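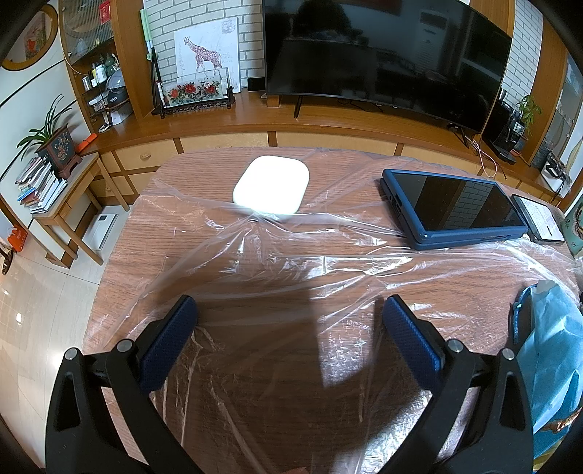 巴斯托斯毛纺厂（Bastos）每年对外开放的日子很少，这次去的是染色车间和织布车间，外加平时不让进的选毛间。厂里送给参观者一小包没洗过的原毛，油脂很重，味道也冲，回家拆包之前最好先收拾一下桌子。我家的木餐桌是红褐色木纹的，上面铺一层透明塑料膜，皱是皱了些，擦起来省事，手机搁在膜上也不打滑。参观笔记就是在这张桌子上整理的，凡是当场没听清、后来又写邮件去问的地方，文中都注明了。

参观日期是2020年7月14日。工厂在胡恩蒙（Hurnmont）镇子的下游，沿着内朗斯河（Nellance）走，先看见水塔，再看见一排锯齿形的屋顶。坐火车的话要在瑟索普（Surthorpe）换支线，支线车两小时一班，错过了只能等。我们是开车去的，停车场在河对岸，要过一座窄桥。桥上不让会车，来的车多时会堵一会儿。停车不收费，地面是碎石子，下过雨容易积水，建议穿旧鞋。

入口在原来的过磅房。来访者登记姓名，领一张贴在胸口的纸条，再领一副耳塞。当天要求戴口罩，每组六个人，组与组之间隔开一段时间出发，所以人不拥挤，讲解听得也比较清楚。带我们这一组的是克里斯托旺·菲格雷多（Cristóvão Figueiredo），他在厂里管织机维修，说话慢，喜欢先让人看再解释。厂里规定长头发要扎起来，围巾和挂绳要收进衣服里，女士的尖跟鞋不能进织布车间，地板缝会卡住鞋跟。

第一站是选毛间。房间朝北，窗子很高，光线均匀，没有开灯。原毛按整张的样子摊在木格台子上，碎草和砂土从格子里漏下去。选毛工把一张毛按部位撕开：肩部和体侧的毛细而匀，放在前面的筐里；后腿和臀部的毛粗，单独放；腹部的毛短，容易夹带植物种子，另有去处。菲格雷多让我们闭上眼睛，分别捏一下肩部和后腿的毛，差别很明显，肩部的毛捏下去有弹性，后腿的有点扎手。选毛工干活时不怎么看，主要靠手指。墙上贴着一张旧的分级表，字迹褪得厉害，现在已经不按它来了，只是没有人去揭。

有人问为什么不用机器分级。回答是大厂收的毛在产地就分好了，打成包，附检测报告，到厂直接用。巴斯托斯收的是附近山上小牧户的毛，量少，每家养的羊又不一样，送来时什么情况都有，有的还夹着捆草的塑料绳。塑料绳最麻烦，混进去以后一路跟到成品，染色时不上色，到最后验布才被看见，只能一根根挑出来。选毛间门口有一个玻璃罐，里面装的全是从毛里拣出来的绳头，算是给送毛的人看的。

接着是洗毛。洗毛槽一字排开，共四个，毛从第一个槽进，由耙子缓缓往前推，经过压辊挤掉水，再进下一个槽。越往后水越清。屋里又热又潮，眼镜一进门就蒙上雾，只好摘下来。头两槽加洗剂，后面是漂洗。洗下来的羊毛脂用离心机分离，粗脂卖给做护肤品和防锈油的厂家。我问这笔收入能不能抵洗毛的成本，菲格雷多说他不管账，这个要问办公室。后来办公室的回信说，能抵掉一部分污水处理费，行情差的年份抵不了多少。

洗毛用水取自内朗斯河。这条河的水软，厂里的人讲起来都很得意，说硬水洗出来的毛发涩，肥皂也费。河边有一道旧水闸，原先带动水轮，水轮早拆了，轴座还留在石墙里。闸门现在只用来调节取水口的水位。处理过的水排回下游，排水口装了监测箱，数据要定期上报。河对岸有人钓鱼，我们隔着窗看了一会儿，没见钓上什么。

烘干之后的毛送到染色车间。巴斯托斯大部分产品是先染毛、后纺纱，行话叫散毛染色。好处在于可以把几种颜色的毛混在一起纺，远看是一种灰绿，近看里面有蓝有黄，还夹一点棕。先织布再染的话，整块布是一个颜色，显得平。染缸是不锈钢的，立式，毛装在带孔的笼子里，用吊车放下去，染液从中间往外循环。染色师傅在旁边一张小桌上做对色，桌上放着标样和刚出缸的小样，小样要先烘干再看，湿毛颜色深，做不得准。对色有专门的灯箱，可以切换几种光源。他给我们切了一遍，有一对样品在日光灯下看是一样的，换成暖光，其中一块明显偏红。

配方都记在卡片上，一色一卡，按编号排在铁皮柜里。最常用的是517号，一种带褐的深灰，厂里最老的毯子就是这个颜色，现在还在出。卡片背面写着历次的修改，染料停产要换牌号，换了以后比例得重新试。有几张卡片已经用透明胶补过好几道。办公室那边早就把配方录进了电脑，染色师傅还是习惯先翻卡片，再去电脑上核对。我看那张517号卡片的时间比较长，上面有一行铅笔字，写着“阴天再看一次”。

混毛间在染色车间楼上，毛通过风管吹上去。不同颜色的毛一层一层铺在地上，铺得很厚，然后从侧面竖着切着取，再吹进下一间，反复几次就混匀了。这一步没有让我们进去，只隔着玻璃看。里面飞絮多，工人戴的面罩比我们的严实。铺毛时要喷一点油水，减少静电，也让纤维在后面的工序里少断。味道有点像煮过的豆子，从门缝里能闻到。

梳毛机是全厂最大的设备，一台占了整个底层的长度。大大小小的滚筒上包着钢针布，转速各不相同，毛在滚筒之间被拉开、转移，最后变成一层很薄的毛网，薄到能看见后面的东西。毛网再被皮带分成细条，搓一搓，绕到筒子上，这时候还没有捻度，用手一拉就断。菲格雷多扯了一段给每个人试。针布磨钝以后要重新磨，磨针布的活由外面请来的师傅做，机器要停好几天，通常安排在五月，正好是新毛还没有送到的空当。

从梳毛机到纺纱间要经过一条室外走廊，风很大。纺纱间里是走锭纺纱机，车架在轨道上前后移动，往外走时拉细并加捻，往回走时把纱绕上去。这种机器产量低，占地方，很多厂都换掉了。巴斯托斯留着它，是觉得走锭纺出来的纱蓬松，做毯子手感好。车架往外走的时候脚下地板会轻微震动。接断头的女工跟着车架走，断头接上只要一捻，眼睛跟不上。讲解到这里只能停下，机器声太大，菲格雷多用手势比划，出了门再补充。

织布车间更吵，耳塞一定要戴好。剑杆织机和老式的有梭织机在同一间屋里，中间隔着过道。剑杆织机快，织成匹的大路货；有梭织机慢，织出来的布边是整齐的光边，用来做小批量的披毯和一些旧花样的复制件。菲格雷多的主要工作就在这边，他的工具车停在过道尽头，抽屉上贴着各种螺丝的实物样子，省得找。老织机的配件已经买不到，木梭、皮结这类东西有的从停产的厂里收来，有的请镇上的木工做。木工做的梭子要在车间里放上一阵，等木头适应了湿度再用，不然会变形。

他给我们停下一台有梭织机，让大家凑近看综框怎样升降。花样由一条纹板链控制，木条上插钉，有钉的地方提综，没钉的地方不提。换花样就换链子，旧链子挂在墙上，每条系一个牌子。有一条牌子丢了，谁也不知道是什么花样，要装上去织一段才清楚，一直没有排上时间。同组有位做手工编织的客人问得很细，问经纱密度，问穿综的顺序，菲格雷多一一答了，我没有全记下来。

织完的布叫坯布，硬，稀，摸上去有点油。下一步是缩绒，在温水和肥皂液里反复挤压，让羊毛纤维互相缠结，布变厚变密，尺寸缩小。缩多少由师傅判断，隔一阵就要拉出来量一次门幅。缩过头没有办法挽回，只能改作别的用途，店里卖的杯垫和鞋垫有一部分就是这么来的。缩绒之后是起毛，现在用钢丝辊，从前用一种晒干的起绒草，果球上有带弯钩的刺。车间里还保留着一架装起绒草的滚筒，只在做围巾时开。起绒草是从外地买的，镇上有人试种过，钩子长得太软，不合用。

验布和修补在顶楼，我觉得这里是全程最值得看的地方。屋子安静，耳塞可以摘了。布从斜面的台子上拉过去，后面有光，粗节、断经、跳花一眼能看出来，用粉笔做个记号。负责这间屋子的是玛加丽达·帕特里西奥（Margarida Patrício），她当着我们补了一处断经：从布边抽一根同样的纱，穿针，照着组织一上一下地织进去，补完用指甲刮两下。我盯着那块地方看，她让我转开头再转回来，就找不到了。她说格子布好补，纯色的难，纯色布上多一丝张力都会显出来。新来的人先补格子，补到她点头才让碰纯色。

帕特里西奥还谈到了那些塑料绳。坯布里混进去的细丝用镊子夹，夹的时候要顺着纱的方向抽，横着拽会把周围的毛带起来。她手边的小碟子里攒着当天上午夹出来的细丝，颜色有蓝有橙，碟子旁边放着放大镜。我问能不能用机器检测，她说试过，机器把深色的粗毛也当成杂质，报警太多，后来撤了。

参观全程将近两个小时，中间没有坐的地方，腿脚不便的人最好事先打电话说明，货梯可以用，只是要有人陪。结束后在原来的锅炉房休息，有茶、咖啡和一种加了茴香籽的面包，面包是镇上面包房送来的，比较干，要配着黄油吃。锅炉房墙上挂了一些旧照片，有发大水那年的院子，也有工人在水闸上的合影，说明文字不全，很多人没有名字。厂里希望认得照片上人的来访者留个条子，旁边备了纸和铅笔。

商店在出口处，面积不大。整条的毯子价格和市面上其他厂的差不多，并没有工厂价这一说。便宜的是零头布和带小毛病的次品，毛病的位置用线头标出来，买的时候自己看。我买了一块深灰的零头布，打算做椅垫，又买了一绞混色的纱。纱是按重量卖的，店员称得很仔细，多出来的一小截也没有剪。店里可以刷卡，不过当天机器连不上网，排了一阵子队，最后大多数人付的现金。

回程时间还早，顺路在瑟索普停了一下。那里有旧的羊毛交易厅，现在底层是市集，卖菜卖奶酪，楼上的看样台还在，玻璃屋顶是为了让买家看清毛色。楼上锁着门，问了楼下卖奶酪的摊主，说要找管钥匙的人，那人吃午饭去了，我们没有等。从楼梯口能看到一部分台子，上面堆着折叠椅。交易厅后面的巷子里有一家旧书店，找到一本讲当地染料植物的小册子，书脊开了，内容倒是齐全，里面提到的几种地衣，染色师傅那天也说起过。

几点实用信息。参观要预约，只能打电话或者写邮件，网站上的表格填了没有回音。选毛间和修补间只在开放日能进，平时的短线参观从梳毛机开始，到织布车间结束。车间里不许拍照，院子、锅炉房和商店可以拍。小孩能进，厂方建议学龄以上，耳塞有小号的，要跟登记处说。洗毛间热，顶楼和走廊凉，衣服要方便穿脱。胡恩蒙镇上的饭馆午后关门早，想正经吃饭最好赶在参观之前。

原毛的洗法补充一句，是照帕特里西奥写的纸条做的：盆里放热水和一点洗洁精，毛装进网袋按下去，不要搓，不要对着水龙头冲，水凉之前提出来，换同样温度的水再来一遍。我那包换了四遍水才不浑，晾在阳台的架子上，夹出来不少草籽，还有一小段蓝色的塑料绳。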